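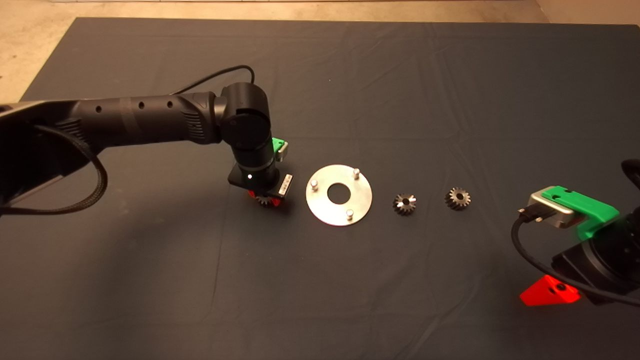 Payslips first. If your hours have changed in the last year, or you've got two part-time jobs, or somebody in the house has gone down to three days, do the paperwork in one go at a big table and not in dribs and drabs on the sofa. Get every payslip out, every letter with a tax code on it, the pension statement if you can find it. A dark cloth on the table helps, charcoal grey like this one is ideal, white slips show up on it and you don't lose the little ones. Creases don't matter, don't bother ironing.

Sort by employer, then by month. Oldest at the bottom. If one's missing, put a scrap of coloured paper in the pile where it should be and carry on. Don't stop to ring payroll. You'll only be on hold and the kettle goes on and that's the evening gone.

Check the tax code on the newest slip for each job. Two jobs with the same code, ring and ask. Could be fine. Ask anyway.

Check the hours. Sounds daft but I was underpaid for most of a winter at Livuva and only spotted it becuase I'd kept a wall calendar with my shifts on. Write the shift on the calendar the day you do it, start and finish, break as well. Pencil is fine.

Holiday pay. If you went part-time halfway through the year your leave should've been worked out again. Ask for the sum in writing, an email will do. Keep the email with the payslips, print it if you're the printing sort.

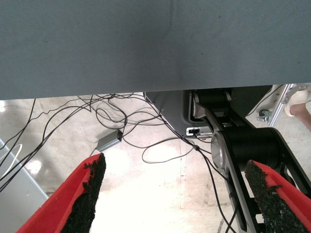 Then the pension letters, which everybody leaves. Open them. You only need three things off each one: the name of the scheme, the reference number, what it was worth on the date at the top. Copy those on to one sheet and put the letter back in its envelope. Old jobs too, even the ones you had for five minutes. I had a little pot from Clustomora I'd forgotten completely, worth 2,241, and it took one phone call and a form.

Moved house since? Tell them. All of them, old schemes as well.

Now the bit I do on payday. Takes me 20 minutes, used to take a whole evening.

Rent or mortgage out the same day the wages land, if you can get the date moved. Most places will move it if you ask.

Council tax, gas, electric, water on the one list, stuck inside a cupboard door. Cross through when paid. I've tried Listier for this on the phone and it's all right, nice colours, but my husband never looks at it and he does look in the cupboard.

Food money in a seperate account or an envelope. Envelope works better for us. When it's thin you cook from the freezer.

Irregular wages: work the month out on your worst payslip, not your average. Anything over goes in a pot for the next bad one. Even some 50 quid sitting there takes the edge off a short week.

Work clothes, bus fares, parking, lunches. Write them down for one month only. Then take them off what the job pays and look at what's left. I turned down a Saturday shift over that, the bus didn't run early enough and a taxi ate most of it.

Going back to work after a gap, or after retiring and finding you're bored, or skint. Do the sums before you say yes. Ask how often they pay, weekly or monthly, as a monthly job can leave you a long time with nothing coming in at the start. Ask if the uniform comes out of your wages. Ask who does the rota and how much notice you get of it.
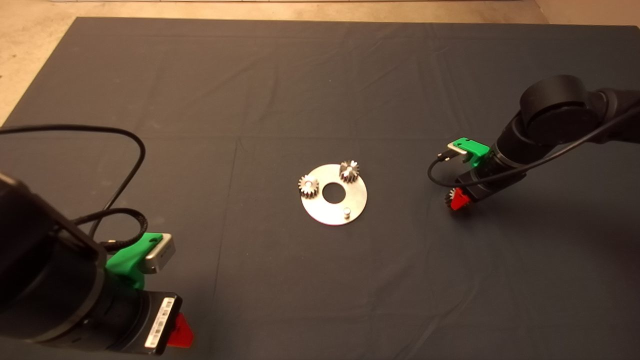 Two small gears on a round metal plate, one peg without.

Storing it all. One box file per tax year, year on the spine in fat pen. No subfolders, you won't keep it up. P60 goes at the very front in a plastic wallet. I do mine in August when work is quiet, but any month will do as long as it's the same one.

Throwing out: check the current rules on how long to keep things before you shred anything, they're different if you're self-employed. When in doubt back in the box. Shred, don't just tear.

Payslips on a website only? Download them. Every month. Zoubi shut the staff login the week people left and it was murder getting the old ones back, a friend waited 90 days for hers. Save them with the year first, then the month, then they line up by themselves.

Couples: swap jobs once a year so you both know where things are. If it's only you, tell one person you trust where the box is.

Tyra Nygård wrote in to say she keeps her employers' payroll phone numbers on the inside of the box lid, and I've nicked that. Have done mine in biro, should of used marker.

More on overtime and bank holidays next time, got to get to work.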